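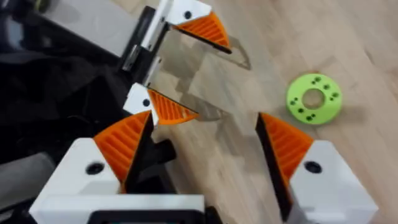
Two orange-tipped fingers, a second gripper, and a small green ring on the floor.

Can You Make a Rare Monster Show Up?
Games Explained, for readers 8 to 12
25 July 2021

If you play Zomholm, somebody has told you how to catch a silver Flander. Maybe they said to walk backward into the cave. Maybe they said to turn the music off, or hold down the jump button while the door opens. They were probably very sure about it.

Should you believe them? Let's look at how the game picks its monsters first.

How the game decides

Every time you step into the tall reeds, the game picks a number. Think of a giant bag with 100 balls in it. One ball is silver and the rest are gray. The game reaches in and pulls one out. Gray ball, plain Flander. Silver ball, silver Flander. Then the ball goes back in the bag and the bag gets a good shake.

The part about putting the ball back matters a lot. The bag is always full when you come along. It has no idea how many times you have tried, or how long you've been sitting there, or that it's your birthday.

A computer doesn't have a real bag, of course. It does a piece of math that spits out numbers in a very jumbled order. They are jumbled enough that you can't guess the next one by playing.

"But it worked for me!"

This is what people say about the backward walk. And they may be telling the truth! They walked backward and a silver Flander came out. What we don't know is whether walking backward had anything to do with it.

Suppose 2000 kids all hear about the backward walk and each of them tries it one time. With one silver ball in every 100, you'd expect 20 or so of those kids to get a silver Flander. They would have gotten it walking forward too. But those 20 kids are going to run and tell everybody. The other kids just shrug and go have a snack. So you hear a lot of stories about it working and hardly any about it not working.

When someone shows you a tip, try asking:

How many times did you try it?
How many times did you try without it?
Did you write it down, or are you remembering?

Memory is pretty bad at this. We hang on to the exciting tries and lose the boring ones.

"I must be due for one"

Say you have tried 51 times and found nothing but plain Flanders. It feels like the silver one has to be close. It isn't any closer than it was at the start. Your next try is still one ball out of 100.

You might also think that 100 tries means you are sure to get one. Nope. If a big crowd of players all made 100 tries, more than a third of them would still have nothing. Even after 233 tries, nearly one player in ten would be empty-handed. That stinks if it's you, but it doesn't mean your game is broken, and it doesn't mean you did something wrong.

Some games do cheat in your favor. They keep count, and after a long run of bad luck they add extra silver balls to the bag. Players call this a "pity" rule. Don't just assume a game has one, though. Look in the help pages. If it isn't there, be careful about anyone who swears it's real.

What about secrets that are true?

Games are full of real secrets, so doubting everything would be silly too. In Zomholm, the Tranlow only comes out at night. That sounds like a made-up tip, but it's easy to check. Look for it in the daytime, look for it at night, and count. Lots of players have done this and they all get the same answer.

The Aaltonen Bell is a harder one. Ringing it is supposed to bring out rare monsters. The game's own note says only that it "stirs the reeds," and that could mean almost anything. Some players say it helps. I have looked for anybody who kept a proper count and haven't found one, so for now I'd save your coins.

Try it yourself

You don't need the game for this. Put nine gray buttons and one shiny button in a sock. Pull one out without looking, write down what you got, put it back, and shake. Do that 100 times. You can take breaks.

Now look at your list. You will probably see a long stretch with no shiny button at all, and you might see two shinies in a row – even though the sock was the same every time. Next, do another 100 while standing on one foot (switch feet when you get tired) and see how different the two lists are. A small difference is normal. Before you tell your friends that one foot is lucky, do it all over again and see if it stays that way.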